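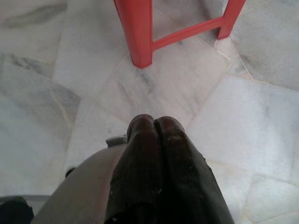
Red stool on the tile floor

Print this page | E-mail this page

Ticket 2095: Plelari backpack sprayer loses pressure mid-job
Status: Solved
Site: Rallstead

Problem
Mixing ant concentrate for an outside perimeter spray. Pump builds fine, then the fan pattern drops to a dribble after 200 feet of foundation. Refilled twice, same thing both times.

Tried first
Swapped the nozzle tip. No change. Rinsed the wand filter, which was clean anyway.

Reply from Kolska parts desk
Great notes, thank you! Please pull the tank lid and check the small vent valve on the underside. Dried product loves to settle in there. Soak it in warm water, and put a dab of silicone grease on the pump cup while you're in there!

Update, April
That was it! The vent was gummed solid. Soaked it, greased the cup, ran 2 full tanks of plain water and then did all 600 feet at the Sutherland building with a lovely even fan the whole way. I'm so pleased with this sprayer again. Ordering a spare vent and a lid gasket too (mine is looking flat on one side).

Closed by submitter.

E-mail this ticket | Print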